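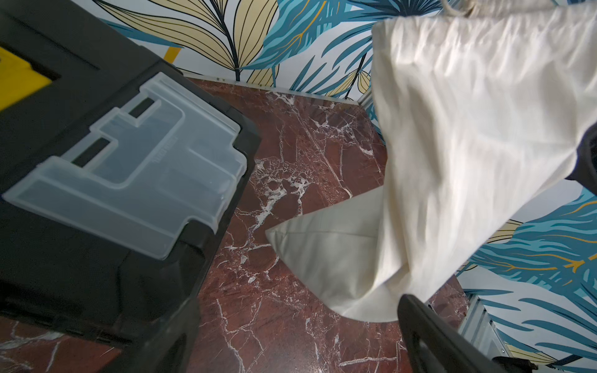
Which things should go in the lid organiser of a toolbox, and which in the body?

Small parts and anything lighter than a pencil go in the lid. Everything with a handle goes in the body, and soft or awkward items go in a drawstring bag kept next to the box.

The rest of this page explains how to set up a household toolbox on that principle. It assumes a plastic box with a hinged lid and a clear or frosted organiser in the lid, plus one or two cotton bags. No special equipment is needed. The job takes an evening if the box has been neglected and much less if it has not.

1. Before you start

Choose a hard floor with good light. Carpet hides panel pins and small washers, and a rug moves when the box is pushed. Polished stone and tile are easy to sweep but mark readily, so put down an old towel or a flattened cardboard box before tipping anything out. Dark veined marble is the worst surface for finding dropped screws. Use a pale sheet on it.

You will need:

The toolbox
One drawstring bag for soft items, and a second for cables if you keep them with the tools
A dustpan and a soft brush
A damp cloth and a dry cloth
A soft pencil and a few paper labels
A magnet, if you have one

Check the lid before emptying the body. Lid organisers are usually closed with small catches of their own, and the catches wear out before the main hinge does. Open the organiser with the lid lying flat. If it is opened with the lid upright, the contents of every compartment end up in the lowest one.

2. Emptying

Empty the body first and the lid second. Keep the two lots apart.

Put the tools on the towel in the order in which they come out. Do not sort yet. When the body is empty, turn it upside down over the dustpan and tap the base. Run the brush along the inside corners and into the hinge recess. Grit in the hinge is the most common cause of a lid that will not close flush.

Run the magnet over what falls out. Keep sound screws and discard bent ones. Sawdust, plaster and swarf go in the bin.

Empty the organiser one compartment at a time into saucers or jar lids. Wipe each compartment with the damp cloth, then the dry one. Stepped organisers with raised ridges collect dust in the channels on the outer face as well as inside. A dry toothbrush clears these. Do not use solvent on clear or frosted plastic, as it can cloud or craze the surface.

Leave everything open until it is fully dry. Steel fixings put away in a damp compartment will show rust within a few weeks.

3. Sorting

Make four groups.

Group A: fixings and small parts. Screws, nails, wall plugs, picture hooks, washers, fuses, spare keys for radiators.

Group B: hand tools. Hammer, screwdrivers, pliers, adjustable spanner, tape measure, small level, knife.

Group C: soft and awkward items. Gloves, dust masks, cloths, sanding sheets, string, knee pads.

Group D: everything that does not belong. Dead batteries, dried-up glue, instruction leaflets for furniture you no longer own, single screws of unknown origin.

Be strict with Group D. The Prirkinum flat in which this method was first written down had a box holding 13 hex keys, of which nine were the same size. Two of that size were kept.

4. Loading the lid

The lid is lifted every time the box is used, so its contents should be light and evenly spread. A lid heavier than the body will tip the box backwards when opened. As a working limit, keep the lid load to a kilogram or less unless the maker states a figure.

Put the heaviest fixings nearest the hinge. Put wall plugs, hooks and other light parts towards the front edge. If the compartments differ in size, give the largest to the parts used most often and not to the parts you own most of.

Do not fill a compartment above its dividing ridge. When the lid is closed the organiser may hang on its side or upside down, depending on the design, and overfilled compartments will spill into each other.

Long screws go in parallel. Screws of 100 mm and above do not belong in a lid at all. Keep these in the body in a tin or a zipped pouch.

Label from the outside where the plastic is clear enough to see through, and on the inside of the compartment where it is not. Frosted plastic shows the colour and rough shape of the contents but will not show whether a screw is a 4 mm or a 5 mm. Write the size on the label. Pencil on paper lasts longer than most felt pens on plastic.

5. Loading the body

Place the hammer and spanner first, flat on the base, heads at opposite ends. This keeps the box level when carried. Pliers go next, closed. Screwdrivers lie on top in one direction, tips away from the side you reach in from.

The tape measure and level fill the remaining space at the ends. The knife goes in last with the blade retracted, always in the same corner. If the box has a lift-out tray, the knife, pencil and tape live in the tray and nothing else does.

Close the lid slowly. If it resists, something is standing proud. Reopen it and move the item. Leaning on the lid distorts the catches, and a distorted catch is hard to bend back.

Carry the box a few paces and put it down. Open it again. If tools have slid to one end, pack the gap with a folded cloth from Group C.

6. The drawstring bag

Cotton is the best material for Group C. It lets damp gloves dry, does not crackle, and can be washed. A bag measuring 200 by 300 mm is large enough for two pairs of gloves, a few cloths and a small roll of string. Larger bags fill up with things that should be in Group D.

Sanding sheets go in flat, grit sides facing each other, against the back of the bag. Gloves go on top. Do not put blades, open adhesive or anything oily in a cotton bag.

Draw the cord closed and tie a single bow. A knot pulled tight on a full bag is difficult to undo with cold hands. Hang the bag from a hook beside the shelf where the box is kept. If it must stay on the floor, keep it clear of the box so that the lid can open fully without catching the cloth.

Wash the bag at a low temperature and dry it flat. Remove metal cord ends first where these are fitted.

7. Where to keep it

A low shelf is better than the floor. The floor is better than a high shelf. A full box can weigh more than expected and should not be lifted down from above shoulder height.

On a polished floor, fix felt pads to the base. Ribbed plastic will drag grit under it and leave fine scratches. Four pads are enough. Replace them when they flatten.

Keep the box out of direct sun, which makes clear plastic yellow and brittle, and away from outside walls that sweat in winter. In a hall cupboard, leave a gap of 100 mm behind the box so that the lid can swing back.

8. Upkeep

After each job, return the tools and empty your pockets into the organiser before closing the lid. Twice a year, repeat section 2. We do ours in August and again when the heating goes off.

Check the hinge, the main catches and the handle at the same time. A cracked handle cannot be glued reliably. Replace the handle if spares are sold and the box if they are not.

Faults and remedies

Lid will not stay open: too much weight at the front edge, or worn stays. Move the fixings back towards the hinge.

Parts migrate between compartments: overfilled, or the organiser cover is warped. Cut a thin sheet of foam to the size of the cover and lay it over the contents.

Organiser drops out of the lid: the clips have spread. Remove the organiser, press each clip inwards by hand and refit. Do not heat the clips.

Smell of oil in the body: line the base with newspaper and change it monthly until the smell has gone.

Cord disappears into the hem of the bag: fasten a safety pin to the loose end and work it round. Tie a stop knot before using the bag again.

Revised 2019-02-15. Section 6 now covers sanding sheets. Filed under Home storage, Huvmont household notes.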